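Listings > Part-Time and Seasonal > Research Participants

Call for participants: evening reading and sleep study, Prellport

Posted December 11, 2018
Filed under: Paid Studies, Adults, Evenings
312 views | 4 shares | 2 comments

Clokik is looking for 70 adults in the Prellport area to take part in a study on reading before bed. We want to know whether the kind of book people read in the last hour of the evening changes how quickly they fall asleep and how rested they feel the next morning.

The study lasts four weeks and begins in March. Most of it takes place in your own home. You will come to our office on Costa Street twice, once at the start and once at the end. Each visit takes 90 minutes.

What you will do

Read for at least 30 minutes on five evenings of each week. We supply the books, in print only. In the first two weeks you read fiction, and in the last two you read nonfiction, or the other way around. The order is assigned to you and can't be changed.

Fill in a paper sleep diary each morning. It has eight questions and takes a few minutes. Please do it before breakfast. Diaries filled in several days at a time can't be used.

Wear a wristband at night. It records movement only. You will be shown how to charge it at the first visit.

Who can take part

You must be between 25 and 65 and read English comfortably. You should normally go to bed between 9 p.m. and 1 a.m. You do not need to be a regular reader. We would like to hear from people who haven't finished a book in years as well as people who read every night.

We can't accept people who work night shifts, take prescription sleep medicine, or have a child under one at home. If you plan to travel across time zones during the four weeks, please wait for the fall group. Two people from the same household may apply, but only one will be chosen.

Payment

Participants who complete all four weeks receive $512, paid by check within 30 days of the second visit. If you leave early, you are paid for each full week completed. You may keep the books. The wristband has to come back to us.

Visits

The first visit is a short interview, a questionnaire about your usual evenings, and a rest period of 20 minutes in which you lie down in a quiet room with your eyes open and no phone. The rest period gives us a starting point for comparing your diary entries.
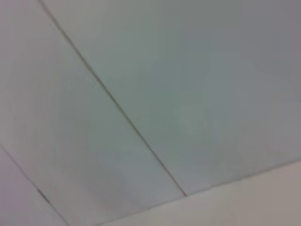 The second visit follows the same order, with a longer interview about the books. Harish Joseph runs both visits and can arrange early morning or evening times. Street parking is free after 6 p.m. The office is on the second floor and there is an elevator.

How to apply

Call the study line and leave your name, age, usual bedtime and a daytime number. Phyllis Hollis returns calls in the afternoon. You can also pick up a form at the front desk. Applications close when all places are filled, and we keep a waiting list.

Questions about privacy should go to Revathi Shenoy at the same office. Diaries are stored under a number, and names are kept separately.

2 comments

Lavanya Mathew: Are audiobooks okay for the nonfiction weeks?

Clokik: No, print only for this group.

Share this listing (4)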